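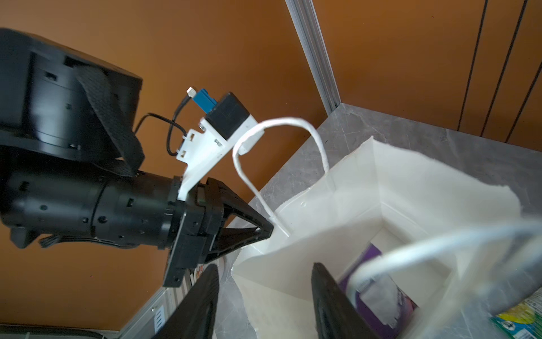 Open Day Review: The Nam Bagging Bench at Werkesex

By Margus Stankevičius
2024-12-27

Werkesex opened its Vasville shop to visitors for an afternoon, and I went mostly to look at the Nam bench. It is a tabletop arm setup aimed at small stores and packing rooms. I run a 30-seat training room for warehouse staff and have been shopping for something we could teach on. I got 40 minutes with it and came back for a second turn after the crowd thinned out.

The job on show was groceries. A white paper shopping bag stands on a gray marble-patterned counter, and the gripper goes in and out of the open top. It is a simple job to explain and a hard one to do. Paper bags have twisted handles that stick up where the fingers need to go, and the walls give when you touch them. Feng-yi Yeh, who was at the controls for most of the afternoon, told me the handles cause more stops than the groceries do. I saw one stop of that kind. She backed the arm off and started the move again, and we lost very little time.

Build

The gripper has dark, tapered fingers with a textured surface. The bracket on top is a white 3D-printed part, held with screws, and a thin cable loops out of a bright blue connector next to it. I would want that loop tied down tighter before I let a class near it. The aluminum extrusion around the bench is the ordinary slotted kind, so adding your own shelf or stop should be easy.

Noise was fine. We talked over it in normal voices.

Handling

Boxes are the easy part, so I asked to see more of the snack bags. They are slick and they crumple, and there isn't much to hold.

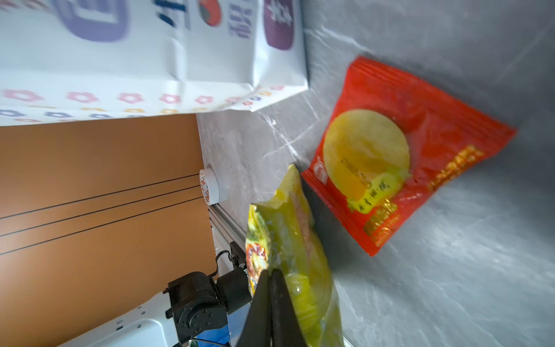 Issue 70, page 2

The grip is a pinch close to one end of the bag. On the yellow one it took the lower end, with the red chip bag lying beside it on the counter. I was worried about crushed chips. Ilham El Ouafi from the Celdale office opened a bag for me after it had been through a few rounds, and it looked no worse than what I bring home from the store.

Speed is the weak point. A person would finish the bag while the arm is still lining up. Yeh said they slow it down for visitors, and I believe her, but I can only rate what I saw.

Setup and support

Martim Cardoso went through the setup with me. You show the arm the job by hand a number of times, check the result, and add more tries for the items it gets wrong. He did not want to promise how long a new item takes. The printed manual is short and clear. The parts list had no prices on it, and when I asked, I was told to write to Celdale. I wrote the same evening and am still waiting.

Should you get one?

For a checkout line, no. For a training room or a school lab, I would put it on the list. The job makes sense to people who have never worked with a robot, and the bench fits on a normal counter. Werkesex plans another open day in June, and Chae-won Kong is taking names at the front desk.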